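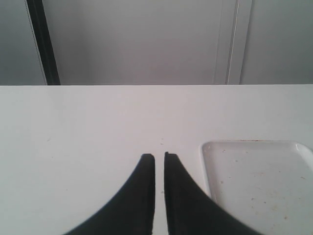

Rice and Wooden Spoon FAQ

I get a lot of mail about how I handle dry rice, so I finally put the answers on one page. I cook rice most nights and I have opinions, sorry! Last updated September 2, 2019.

Why do you bother with a tray?

Because rice gets everywhere. I scoop over a white tray with a raised rim and whatever falls off the spoon stays put, and then I tip it back. The rounded corners make that so much easier (square corners hang on to grains like you wouldn't believe). Any color works, but if you like to pick over your rice before washing, go with a dark one for that part.

Isn't a measuring cup better than a spoon?

For measuring, sure. I weigh mine: 300 grams feeds my family with a little left for breakfast. The spoon is for moving it and for poking through it to look for bits of hull. I just like the feel of wood in a pile of dry rice, it's quieter and it doesn't scrape the bowl.

What kind of spoon should I get?

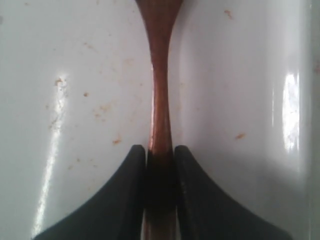 I like a long handle that gets slim near the scoop and then fills out again toward the end. You get a good grip down low and the thin part sits nicely over the rim of a bowl. Mine are from a little kitchen shop called Lollance and they've lasted me years. Reddish wood, light wood, whatever makes you happy! Just run your thumb along it before you buy and put it back if it feels rough.

Can I put a wooden spoon in the dishwasher?

Please don't. Wash it by hand, dry it with a towel and let it stand upright until it's dry all the way through. I oil mine every March with food-safe mineral oil, and again in the fall if I remember. A damp spoon should never go back in the rice.

What bowl do you use for dry rice?

Stainless steel, wide, nothing fancy.
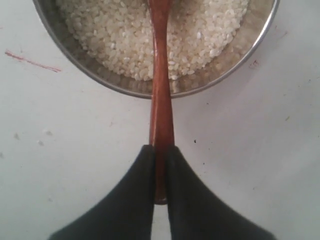 Leave yourself some room below the rim. If you heap it right up to the edge, the first scoop sends rice across the table and you'll be finding it for a week. I go for short grain at home, but the same goes for long grain, which slides around even more.

Can I leave the spoon sitting in the rice?

While you're working, yes, I do it all the time. For storage, no. Take it out, put the rice in something with a tight lid and keep it in a cool cupboard.

What's the little metal cup for? 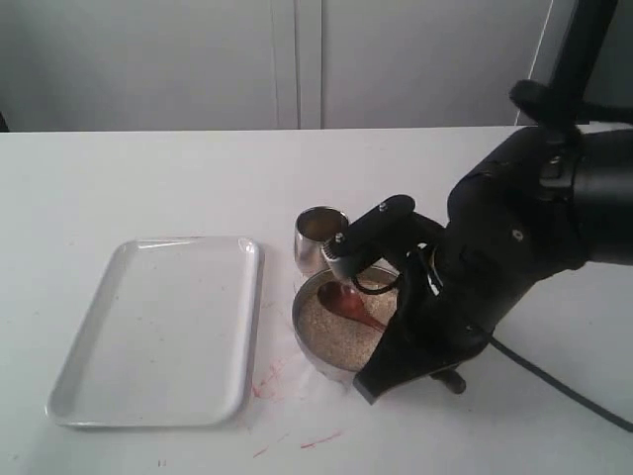

I keep a small steel one next to the rice for anything I pick out, or for a quick scoop when I only want a bit for soup. An old spice tin would do the same job. Keep it close to the bowl so you aren't reaching across everything.

Do you wash the rice in the same bowl?

Usually! Cold water, swish, pour, and do it again until the water is mostly clear. Then I let it sit in fresh water while I chop things.

Got a question I missed? Leave it in the comments and I'll add it when I get a chance.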